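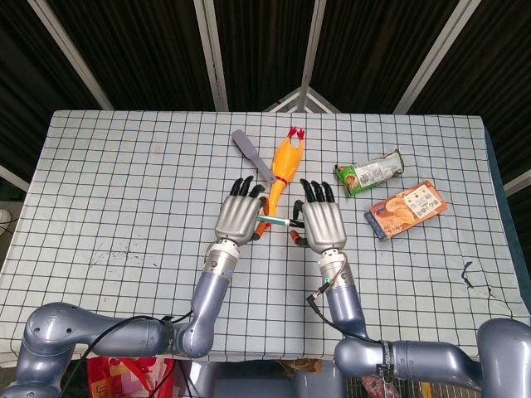 Coaching Theory 2
Session 7: Set pieces and who defends them
Tutor: Ronja Björklund

Read this before the practical. You will need your own match notes from last week as well, so bring them on paper.

1. What counts as a set piece

For this module a set piece is any restart where the ball is still and one side has time to arrange itself. Corners, free kicks, penalties, goal kicks and kick-offs all count. Throw-ins count too, although many coaches leave them out of their planning. A long throw into the box should be treated like a corner. A short throw on the halfway line is a different matter and is covered in Session 8.

A goal is put down to a set piece if it comes from the first delivery or from the second phase. The second phase ends when the defending side has the ball under control or has pushed its back line out past the penalty area. Textbooks differ on this. Use our definition in your coursework so that the marks are fair between groups.

2. Zonal marking

In a zonal system each defender looks after a space. The usual arrangement at a corner is a line across the six-yard box, with one player at the near post and one or two further out to slow down runners. The strongest headers go in the middle of the line and towards the near post, where most deliveries drop.

The main strength is that the line can't easily be dragged out of shape by blocks and decoy runs. The weakness is the standing start. A forward who runs from the penalty spot will nearly always get higher than a defender who jumps from where he stands.

Common fault: players guard the grass and forget the ball. A zone is a place to attack the ball from. If the ball lands a yard in front of you, it is still yours.

3. Man-to-man marking

Each defender picks up one opponent and stays with him until the ball is cleared. It is easy to explain, and it is easy to see afterwards who lost his man, so it is popular in youth and amateur football. It needs good matching by height and a quick reshuffle after substitutions. Many goals at this level come in the first corner after a change, when the new player doesn't know whom he is meant to be marking.

Referees also look harder at holding than they did. Hands on the back while the ball is in the air are a risk.

4. Mixed systems

Most sides you watch will use a mixture. A typical one has three or four players in zones near the goal and the rest on the opponents' best headers. Write down who does which job before you decide what to call the system.

5. Worked case: Testham v Rowbotham

We watched the second half in class. Testham defended man-to-man and conceded 2 goals from corners, both at the far post. In each case the marker was blocked by a second attacker standing still on the edge of the six-yard box. Wenceslao Villalba, who coached Rowbotham's under-18s that season, told the group that the block had been practised for about 20 minutes a week and no more.

Look again at the first goal. The goalkeeper starts to come, stops, and is caught between the line and the crowd. Ask whether the marking or the goalkeeper's starting position was the bigger problem. Groups disagreed, and either view can earn full marks if you support it from the match.

6. Leaving players up the pitch

A side defending a corner can keep one, two or even three players near halfway. The attackers must then hold defenders back to cover them, so there are fewer bodies in the box. Kindwood did this through November and said their goalkeeper found it easier to come for crosses. We have too few matches to say whether it saved goals.

7. Coursework

Choose one match from the Omska folder. Draw the defending set-up for every corner in one half, and write a page on what you would change. Hand in by 16/09/2020. The task is worth 20 marks, and neat diagrams matter more than long ones.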